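Community Help > Travel > Hotels and Tourist Rules > Smoking and Vaping

Can I smoke on the balcony if the hotel says "smoke-free property"?

Posted by Grisell fan

So I'm booking two weeks in July with my dad, who is 71 going on 20 and smokes after every meal. The place we like is the Serner, right by the beach, and the booking page says "smoke-free property" in tiny letters. But then the room listing says "private balcony with ashtray"!! Which one do I believe? I emailed and got back a form letter about parking. We stayed at the Grisell last time and he just went out on the balcony, no problem, but I hear the whole town got stricter over the winter. I'd hate to get one of those cleaning charges tacked onto my card after we get home. 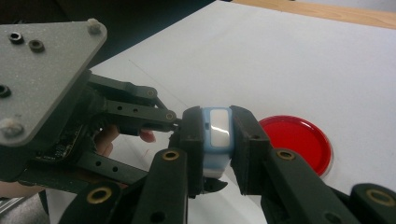 Tidewalker
Go by the smoke-free line and forget the ashtray. Those room listings get copied from one year to the next and the old amenities never get taken off. I got charged at a different hotel on that same strip for smoking on my own balcony with the door shut, and arguing got me nowhere. What I do now is call the front desk in the evening, after 5, when it's quieter, and ask "where can guests smoke?" instead of "can I smoke in the room?" You get a much more useful answer that way. Then I ask them to put it in an email (the Serner does this if you're nice about it). Ask how far the smoking spot is from the elevator too, if your dad's knees are anything like mine. 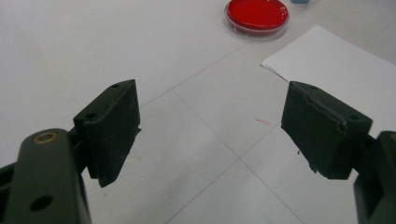
What about the beach and the restaurants?

mellow_yellow_van
Adding this part as you'll be out most of the day anyway. The town beach is no smoking all the way along, but there are benches up by the parking lot where people do. Restaurants are up to the owner as far as outdoor tables go. Huỳnh has a back patio where you can light up once the lunch crowd clears – great noodles too, get the number 41! Bring a pocket ashtray, they sell them at the gas station.

bookworm88
just get him the patches lol

Grisell fan
Thank you, calling tonight. He says no to the patches.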